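Drirkholm: two-arm block sorting with late relabeling 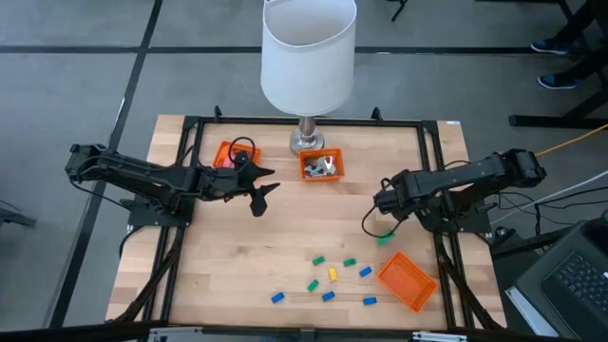 The Drirkholm table mid-episode, right gripper holding a green block.

What this is

Drirkholm is a set of 1253 teleoperated episodes on a two-arm tabletop station, plus the labels and scripts we used to test one idea. The idea is called late relabeling. If an operator was told to pick up blue and picked up green, we keep the episode and change the instruction to match what happened. Most groups throw these away. We had too many of them to afford that.

The repo contains the episodes, two sets of instructions (as given and as relabeled), the train and test splits, and the config files for the Cho policy, our small imitation baseline. Cho is not a clever model. It was picked for fitting on the one GPU we could get.

Setup

Two arms face each other across a butcher-block tabletop inside a black aluminum rail frame. Each has a two-finger gripper. The blocks are small and rectangular, in green, blue and yellow, and the bins are orange plastic baskets. Basket positions change between sessions and so does the clutter. A lamp with a white drum shade appears in many episodes and is never part of the task, although early checkpoints took a strong interest in it.

Both arms share one controller clock. The recorder is Lakimard, our in-house logging tool, version 2. Version 1 wrote the left arm's timestamps into the right arm's column and is remembered without fondness.

Task

The instruction is a single sentence, such as "put a green block in the empty basket." Either arm may do it. An episode ends when the operator presses the pedal, when the time limit runs out, or when a block leaves the table. Blocks that leave the table are marked "departed" in the outcome field. Please do not merge this with "failed" - some of them were put in the basket first and bounced.

Method

1. Record the episode with the instruction as given.
2. Run the outcome tagger, which reads the final basket contents and the color of every grasped block.
3. If outcome and instruction disagree, write a new instruction from a fixed list of templates.
4. Send every rewritten instruction to a second annotator, who sees the episode but not the original sentence.
5. Keep the rewrite only if the annotator agrees with it.

The tagger is bad at telling green from blue when a gripper shades the block. Step 4 was added in November after we trained on a week of its opinions.

Results

We ran Cho on 200 test rollouts per condition, with fresh block layouts and the same layouts reused across conditions. With mismatched episodes dropped, it completed the instruction in 115 of them. With late relabeling it did better, mainly on instructions naming yellow, where the original data was thin. Full counts are in results/by_color.csv, including the rollouts we would have preferred to leave out.

The gain disappears when step 4 is skipped. We take this to mean that wrong labels are worse than fewer labels, a finding that will surprise very few people.

Relabeling did nothing for which arm gets used. The policy favors the right arm, as did our operators. Using both arms at once was allowed and almost never happened, so if you came for bimanual handovers, the Burkness set is a better place to look.

Known problems

- The as-given instructions include typos from the live sessions. We left them in. "Geren" is green.
- Some episodes start with a block already in a gripper, left over from the previous reset. They carry the flag preheld. Filter them if you care about approach motion.
- Cables move. A policy trained on one session will treat a cable in a new position as a major life event.
- People's feet wander into the overhead view. Faces do not, and audio was never recorded.
- Gripper force is logged but uncalibrated. Use it for "touching" or "not touching" and nothing finer.

Files

episodes/ - one folder per episode, with video, joint states and outcome
labels/as_given.json - the original instructions
labels/relabeled.json - the rewritten ones, with annotator agreement
splits/ - train and test, split by session
configs/cho/ - training configs, one per condition
results/ - rollout outcomes

Use splits/ as provided if you want your numbers to be comparable with ours. A random split puts neighboring episodes on both sides and makes everyone look like a genius.

License and contact

Data and labels are free for research use with attribution. Open an issue for broken episodes and include the episode folder name. "The one with the lamp" will not narrow it down.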